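Koro: people talking about their medication, in their own words

README, last touched 2/6/21

Hi, and thanks for downloading this! Koro is a set of 286 written accounts from people who take (or used to take) medication for depression, anxiety or bipolar disorder. I started it as a side thing while I was reading a pile of memoirs and book reviews on the subject, and it kept growing, so now it has a README.

What's in the folder

accounts/ has one text file per account. Most are a page or two. A few run on for a lot longer, and I left those alone.
topics.csv lists the topics I tagged by hand, 16 of them, things like "first week," "telling family," "side effects," "stopping," "feeling like myself / not like myself."
books.txt is my reading list of memoirs, with notes. It's opinionated. Skip it if you want.

How the accounts were collected

People wrote to a prompt page I ran from November until the end of January. The prompt was short: tell me about a day when you noticed the medication, for good or bad. I asked for everyday language and said spelling didn't matter. I didn't ask for drug names or doses, and where people gave them anyway I swapped in a tag like [DRUG] — the one exception is the 13 accounts where the writer told me in so many words to leave it in.
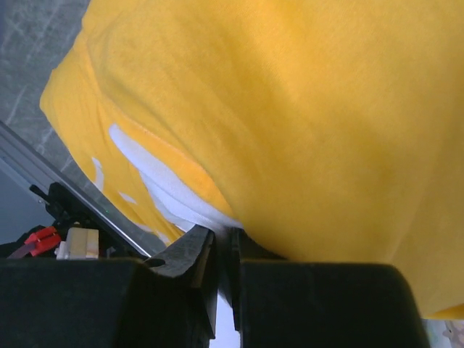
Hayley Lambert wrote back after reading the first version: "I think the prompt leans on you. Asking for a day when you noticed it means you never hear from people who take a pill with breakfast and forget it exists, and that's most of my experience."

She's right, and I don't have a good fix. I added a second prompt in January ("or tell me about a stretch when you didn't think about it at all") and the answers to that one are marked prompt=2 in the header. There are fewer of them than I'd like, and they're some of my favorites.

A word about the tags

I did all the tagging myself, over two passes, with a long gap in between so I'd come at it fresh. Where the passes disagreed I kept both tags. "Feeling like myself" was the messiest by a mile! One person says the pills gave her back to herself, the next says he misses the guy who used to stay up all night painting, and plenty of people say both things in the same paragraph.
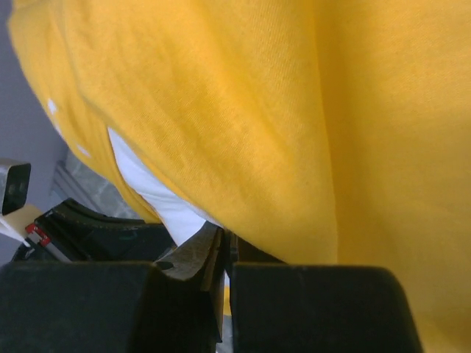 So please don't use that column as a yes/no label. Read the text next to it. If you need something cleaner, "first week" and "telling family" are pretty solid.

Editing

I took out names, towns, employers and anything else that looked like it could point to a person. I fixed typos only where I couldn't follow the sentence. The jokes stayed in, and so did the swearing.
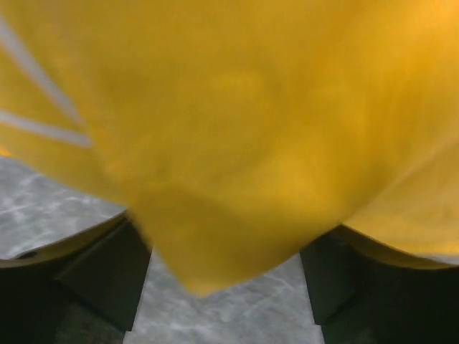
Yellow cloth, close up.

Things this is not good for

Anything medical. Please don't try to work out which drug does what from this, or how common a side effect is. The people who wrote in chose to write in, they mostly found me through two newsletters (Veloso and Kela), and they like writing. That's a pretty narrow slice of everybody.

It's also not great for training a chatbot that's supposed to comfort people. I've had that request a couple of times and I keep saying no.
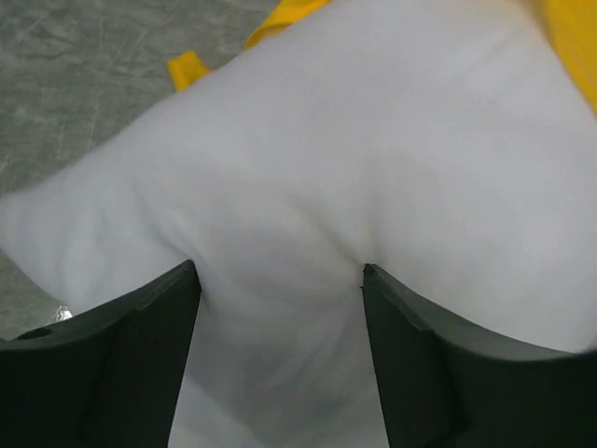

What I'd love to see is people reading it closely — for how they describe time, say, or who they blame when a prescription doesn't suit them. The folks at Jakico are using a chunk of it in a writing workshop and I'm really curious how that goes.

Terms

Free for study and teaching. Don't try to identify anyone. If a writer asks me to pull an account I'll pull it and bump the version number, so check that you have the newest copy before you publish anything.

Still to do: a proper index for books.txt, and a third tagging pass by somebody who isn't me.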